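1 August 2026
By the Opinion Desk

34 shares | 2 comments

I keep being told that the drawstring bag will save my coffee table. Put the small stuff in a bag, pull the cord, and the room is tidy. The people at Jolard sell a set of them, and a friend swears by hers. I bought some in February and I'm still waiting for the calm.

What I got was a table with bags on it. The keys are in one of them. I have to open three to find out which -- and then I leave all three open, and we're back where we started, plus the bags.

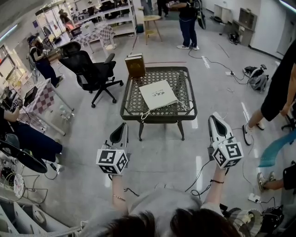 My other complaint is the book. Every tidying guide wants one on the coffee table, a handsome hardcover, as if a guest might drop in and read 51 pages before the kettle boils. Mine mostly gets moved so that somebody can put down a plate. And a mesh top, which Flindia's spring catalog calls "airy," lets every crumb through to the floor. I suppose that's one way to clear a table.

I'd sooner see people own a drawer. A drawer is dull, it costs nothing if you already have one, and it shuts. 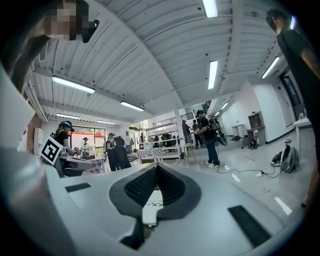 Seo wrote in to say that a drawer is just a bag you can't carry, and that hers holds 100 dead batteries. Fair enough. I'd still take the batteries -- at least she knows where they are.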